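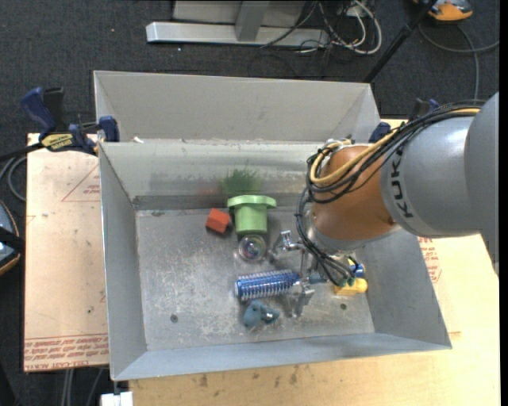
Slide 1: metal bin, scuffed floor, KUKA arm reaching in

Speaker notes, Drernano packaging meetup, Oct 4, 2019

Hi everybody, thanks for coming back after lunch (I saw the pie, I know what I'm up against). I'm going to talk about returns. Boxes that come home again! I've been at Etero for years and I still get a little worked up about this.

Ask the room: who sent something back last month? Wait for hands. Then ask who kept the original box. Fewer hands, always.

Slide 2. Okay, so last December we had 3000 returns land at Rullberg, and the part that hurt was the paperwork, with slips stuffed inside the product, slips taped over the barcode, one slip written on a napkin. We'd printed the instructions on the inside flap, where people had already ripped right through them. My idea, by the way. I own that one.

Slide 3, the new label. Pass the sample around NOW or I'll forget. We moved the steps to the outside and cut them down from 17 lines to two. Chou tried the same label on their shoe boxes and their calls about returns dropped by 50 percent, and I was so jealous I could hardly stand it.

Slow down here. Tell the tape story if there's time, skip it if the clock says otherwise.

Slide 4. Costs. Don't read the table out loud! Just point at the bottom row and say the label pays for itself before spring.

Questions. If it's quiet, bring up gift returns, that gets them going. Get the sample back before they leave.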